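Switching the tariff and learning to read the bills

I have been meaning to write up the business with the electricity since April, partly for my own records and partly for the two people who asked in the comments on the last post. If you came for the garden, there will be more of that next time. The beans are up.

We moved into the flat with whatever supplier was already there. In our case that was Usier, on their standard rate, which I left alone for far too long. The first bill was an estimate and so was the second. I paid both by direct debit and put the letters in the kitchen drawer with the takeaway menus and the spare fuses. It was only when the monthly payment went up for a second time that I got the letters out and read them properly.

The first thing I found was that the meter serial number on the bill was not the one on our meter. The last four digits on ours are 3146. The bill had a different set altogether, and when I went down to the cupboard by the bins with a torch I found the meter that did match it. It belongs to the flat above. They were on the same supplier and had been getting our bills, or at least the bills for our meter, and we had been getting theirs.

This sort of mix-up is common in converted houses. Somebody labels the meters when the building is split up, somebody else repaints the cupboard and the labels go back in the wrong order. Ours had been written on masking tape. The way to check it is simple enough. You turn everything off at your own consumer unit, go down and see which meter has stopped. We did it at ten in the morning with the upstairs neighbours warned in advance. If you have an older meter you look at the disc, and if you have a newer one there is usually a small red light that flashes with use. Ours stays on solid when nothing is being drawn, so that is what I looked for.

Usier took a while to sort it out. I rang three times. The first person told me it was a matter for the landlord, the second told me it was a matter for the network company, and the third asked for photographs of both meters and a photograph of the front door, and put it right. I would suggest asking for the metering department by name from the start. I would also suggest writing down the time of each call, as the third person wanted to know when I had made the other two.

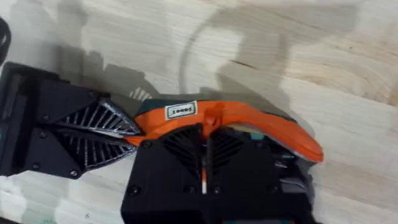 Once the meters were the right way round we got a corrected statement, and it turned out to be in our favour. We were owed £52. The neighbours were less lucky, though they had been paying a fixed amount and had built up some credit, so nobody fell out over it. They came down for tea and we went through both sets of paperwork at the kitchen table.

After that I started taking readings myself. I do it on the first of the month, before breakfast, and write it in a notebook that hangs on a nail inside the cupboard door. There are apps for this and I tried one for a few weeks. It wanted my postcode, my supplier and permission to send me notifications, and then it showed me a graph. The notebook does the same job and I can see the whole year by turning one page back.

The readings were more useful than I expected. In our first full month of proper figures we used 327 units. I had no idea if that was a lot. We have electric heating in the bedroom and the bathroom, an electric oven and an immersion heater for the hot water, with no gas in the building at all. When I asked friends in similar flats, most of them didn't know what they used and only knew what they paid, and the two don't follow each other as closely as you might think.

The immersion heater was the obvious place to start. It has a timer on the wall beside the airing cupboard, an old Vidal one with a dial and a ring of small pins that you push in or pull out. When we moved in, every pin was pushed in. In other words it was a timer set to be on all day. I had looked at it many times and assumed it was doing something clever.

I pulled out most of the pins and left it to come on early in the morning, and then again for a short while in the late afternoon. There was one cold bath in the first week, which was mine. I moved the afternoon slot a little later and it has been fine since. Do leave the thermostat on the tank where it is if it's been set by somebody who knows what they are doing. Stored water needs to get properly hot for health reasons and turning that down is the wrong way to save money. Changing the hours is the better way to do it.

The second thing was the heater in the bathroom. It is a Solex panel heater and has a switch on a pull cord, with a light that is supposed to show when it is on. The light had gone. We had each been pulling the cord on the way out in the belief that we were turning it off, and some of the time we were turning it on. The electrician replaced the switch in ten minutes when he came for something else. If you have a pull cord with a dead light, get it seen to.

I also bought a plug-in monitor, which goes between the appliance and the wall and tells you what the appliance is using. It was cheap, and I would lend it to anybody who lives near enough to collect it. I went round the flat with it over several evenings. Most of what I found was dull. The television uses very little when it is off, the kettle uses a great deal for a very short time and the phone chargers hardly register. The old freezer in the hall was the exception. It never seemed to stop running, and when I pulled it out from the wall I found the seal had split along the bottom. A new seal cost less than I had feared and went on with the help of a hairdryer and some patience. 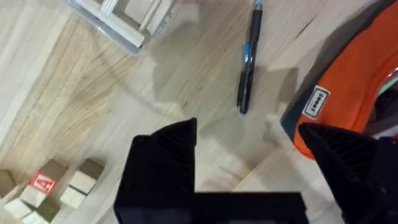 Light on the wood grain.

Then there was the matter of the tariff itself. I had put off looking because the comparison sites make me feel tired. In the end I set aside an evening and did it with the notebook open beside me. Having real monthly figures made a big difference. The sites ask for your yearly use, and if you don't know it they guess from the number of bedrooms, and for us the guess was a long way out because it assumed we had gas.

There were three things I compared for each one. The unit rate is the price of each unit you use. The standing charge is what you pay every day whether you use anything or not. The exit fee is what they take if you leave before the end of a fixed deal. A low unit rate with a high standing charge suits people who use a lot. We are somewhere in the middle now that the immersion is under control, so I worked it out on paper for both a good month and a bad one.

I also looked at the kind of tariff where the night rate is cheaper. It would have suited the hot water very well. But the day rate was higher to make up for it, and we do all our cooking in the early evening and I work from home. I added it up twice and it came out slightly worse for us. For a household that is out all day it could easily go the other way, particularly with storage heaters.

We went with Funow in the end, on a fixed deal. I have no arrangement with them and they weren't the very cheapest on the list. I chose them because the exit fee was small and because there was a telephone number on the first page of their website, and after my three calls to Usier that mattered to me. The switch itself took under three weeks. I gave a reading on the day, took a photograph of the meter with the number showing and sent it to both companies. The final bill from Usier used my reading. It was correct to the penny, which was a pleasant change.

The direct debit is lower than it was. I don't want to give a figure for the saving yet as we haven't had a winter on the new deal, and anybody can save money on heating in the summer. I will look at the notebook again when the clocks have gone back and the bathroom heater is on every morning.

A few smaller notes while I think of them. Keep your last bill from the old supplier even after everything is settled. Ask for any credit to be paid back into your bank, as it may not happen until you do. If you rent, you can normally choose your own supplier as long as the bill is in your name, but check your agreement for anything that says you have to tell the landlord. And label your meter. Ours now has a printed label, as does the one for upstairs, and I have covered both with clear tape.

The water bill is next. It has been an estimate since we moved in and I haven't yet found the stopcock, let alone the meter. The neighbours think it may be under the front step.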